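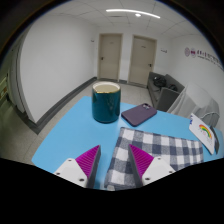
Rings on a painted table: is there anything short of repainting?
Posted by tealeaf_greenwood, August 11, 2025

I painted a secondhand table over the long weekend and I'm now afraid of it. The colour is a light blue that the tin called Lotura (a lovely name for what is basically the public pool), and the finish is a water-based acrylic enamel, two coats, no topcoat. The dark teal mug with the gold line around the rim is the main offender. It has a rounded base, so I assumed it would hardly touch the paint, and instead it leaves a small, very tidy ring that feels tacky if I get to it quickly and goes cloudy if I don't. My phone, in its purple case, lives next to the mug and has started to stick a little when I pick it up. It comes away with the sort of sound a bandage makes.

The table has been painted for five days. I have tried a damp cloth, a dry cloth, and glaring. I own coasters, but I live with people who regard them as decorative. Do I sand the whole top and start over, or can the rings be fixed and the finish made tougher? And is the phone case going to leave its colour behind? I'd like to keep the blue if I can, as I have nearly a full tin left and no other plans for it.

brushes_in_the_sink

Put the sandpaper down. Five days is nothing for acrylic enamel. It's dry to the touch in an hour or two, which is how it tricks you, but it stays soft underneath for weeks. What you've got is called blocking, where soft paint grabs whatever sits on it. Heat makes it worse, so a hot mug is pretty much the ideal tool for the job, if the job is wrecking a table.

Clear everything off and leave it alone. I'd give it 3 weeks, longer if your place is cold or damp. Open a window when the weather allows. Don't put a tablecloth on to protect it, because that will stick too and then you'll be back here with a new post about fabric texture.

Cloudy rings often fade by themselves as the paint cures. If any are left at the end, rub them very lightly with a fine grey pad, wipe the dust off, let it dry, and put on two thin coats of clear water-based polyurethane in satin. Try it on the underside of the table first to see what it does to your colour. Stay away from the oil-based kind, which yellows, and yellow over light blue gives you a green you didn't choose. Then wait again, I'm sorry to say. I did mine in November in an unheated garage and was eating off my lap until well past New Year's.

On the phone case: some of the rubbery ones do transfer dye, and some have plasticizers in them that soften paint. No idea which kind you've got. Park it somewhere else for now. And check the bottom of the mug while you're at it. If there's an unglazed patch on the base it'll scratch the finish no matter how well it cures. A few stick-on felt dots won't survive the dishwasher, so a coaster it is.

prekholm_pete

just put glass on it. got a piece cut for my desk, polished edges, little clear bumpers in the corners so it doesn't sit right on the paint. looks great, shows every fingerprint ever made. you still have to let the paint harden first though or the bumpers stick, ask me how I know

vomance77

Hair dryer on low gets rid of white rings. Worked on my grandmother's sideboard.

brushes_in_the_sink

That can work on old varnish or shellac with moisture trapped in it. On paint that's still soft I wouldn't, you'd be heating the exact thing that's already too soft.

tealeaf_greenwood

Thanks, all. Everything is coming off the table tonight and I've put the sanding block back in the drawer. Will test the satin on the underside once the three weeks are up. The mug has been moved to the windowsill, which is bare wood, and which I suppose I'll be posting about next.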